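Print this page | E-mail this page
Search this title Go

Chapter 4
Visiting an Automated Workplace

On May 25, 2018, the Miltico training center held an open day for 75 students. Annelies Sutter led the demonstration, in which household items were set out on a plain white table.

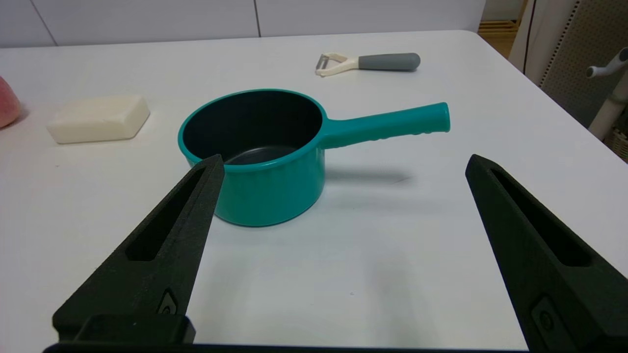
Figure 4.1 Gripper fingers and a teal saucepan.

Before each session, visitors were asked to name the items they expected to be hardest to grasp.
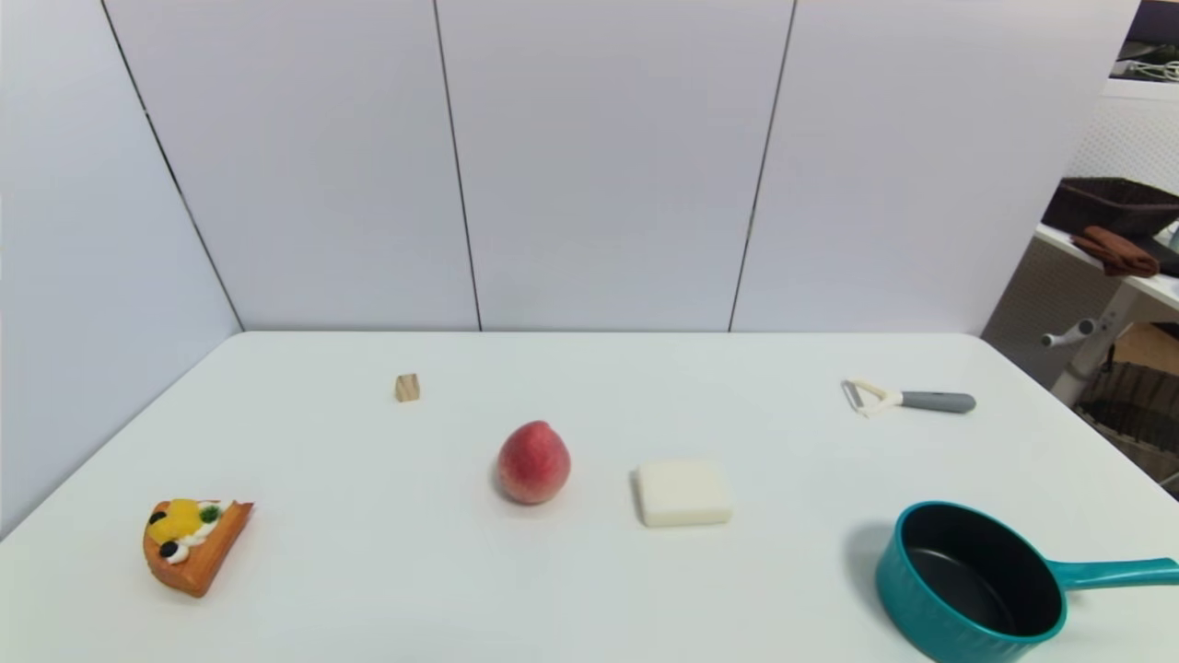 Their answers were recorded on the worksheet found on page 129. Students should complete Part A before reading further, and keep their own notes for the review in Chapter 12.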